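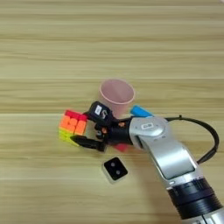

Shoshana Pettigrew asked under the bench review whether a light tabletop is worth the trouble, or whether it shows every crumb and ring and ends up under a cloth. She has been looking at the Vieira table from Drevirar and wanted to hear from a person who has one in daily use. We've had ours for four months, so I can answer most of that.

The Vieira is a rectangular table with a pale wooden top and four separate legs. We paid 500 dollars for it, delivery included. The finish is listed on the order form as 3136, and it's the lightest of the ones Drevirar sells. The color is beige with some tan in it. Next to a white wall it looks warmer than it did on the website, where it was almost gray. I would ask for a sample first if you have to match it to chairs or a floor. We didn't ask, and ours came out close enough to the floor that we left it.

Assembly took two people and one Sunday morning, and most of the morning was unpacking. The top comes in one piece, face down, with foam at the corners. The legs bolt on with the wrench in the bag, and once the box was out of the way they were on in 20 minutes. The instructions are a single folded sheet. They don't say whether to tighten each leg fully before going on to the next. I left them all a little slack, turned the table over, pushed it into place and tightened them there. It has stood level since then.

Check the corners before the driver leaves. One corner of our box was crushed, though the wood under it was fine.

On the surface itself: the boards run lengthwise and so does the grain, in long streaks that are a bit lighter or darker from one board to the next. You can see faint lines where one board meets the next. I had read a complaint about these lines, so I went over them with a fingernail, and on our table they are flush. Crumbs don't collect in them. Flour doesn't either, which was my bigger worry, as we roll dough straight on the table most weekends.
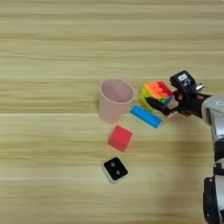
The finish is smooth with a low shine. By a window in the late afternoon you'll get some glare if you sit on the wrong side, but a plate or a notebook in front of you takes care of it. Things slide easily. A mug pushed by the handle goes along without catching on anything, and so does a box of crayons. If you write on single sheets of paper, the paper moves around, and I've gone back to keeping a magazine underneath.

Now for the crumbs. Light crumbs disappear on it. Dark ones show up from across the room – coffee grounds, burnt toast, pepper. I wipe it once after breakfast and once after dinner, the same as the dark table we had before. The old one showed dust by noon and this one doesn't. Overall it's slightly less work. Shoshana mentioned a dog, and I can't speak to dog hair.

Rings are a mixed result. Cold glasses left for an hour leave a mark that is gone after a wipe. A hot teapot left a pale ring in the second week. It faded over several days, and I can find it now only because I know where it was. We use a trivet for anything off the stove. Tomato sauce, left through one whole dinner, came up with dish soap and warm water. Ballpoint pen hasn't come up at all. There's a short line near one end that I've tried to shift with soap, with baking soda and with the cleaner Drevirar sells, and it's still there.

I wouldn't buy the cleaner again. It smells strongly of orange and leaves a film that has to be buffed off. A damp cloth and a dry one after it give the same result.

Noise is worth a paragraph, as it's what we noticed first. Our old table had a hollow panel, and anything set down on it knocked. The Vieira is duller. Building blocks tipping over, a puzzle cube being dropped, a fork put down hard – you hear them, but they don't carry to the next room. Anyone who has children at the table while someone else is on the phone will care about this more than about the finish.

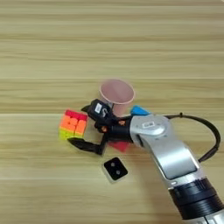 The Vieira top in finish 3136, with a pink cup and a puzzle cube.

The pale color is good for finding things. Small bright parts stand out on it, and sorting game pieces or beads is easier than it was on dark wood. Colors also look the way they should. My daughter solves puzzle cubes and used to mix up orange and red on the old table in the evening with the lamp on. She does it less here, though she may simply have gotten better.

Before choosing the Vieira we looked at two others. The Rota is cheaper and a little narrower, with a rail under the top on the long sides. I'm tall and my knees hit the rail in the store, so we left it. For a shorter household it could be the better buy. The Wodinis has the same kind of pale top and an extension leaf. The leaf is heavy, it has to be stored somewhere, and the gap where it goes in was wide enough to take the edge of a coin on the floor model. If you have big groups over often, you'll want the leaf anyway.

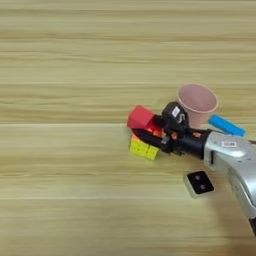

There are a few dents. The wood is on the soft side, and a dropped can left a small crescent near the middle. Toys haven't marked it, apart from a metal truck that I've since moved to the rug. I was annoyed by the first dent and haven't thought much about the later ones. If that sort of thing bothers you, look for something harder or keep a mat at the place where people eat.

The bolts needed one more turn in February, after the heating had been on for weeks. I noticed a slight wobble when leaning on one corner, tightened all four legs, and it stopped. Keep the wrench. Ours is taped to the underside of the top.

The felt pads that come with the legs are thin, and two of them slid off the first time we moved the table to vacuum. Thicker ones from the hardware store have stayed on.

To Shoshana's question about the cloth: we bought one and it's in a drawer. I would buy the table again at the same price, in the same finish, and I'd skip the cleaner and order the sample.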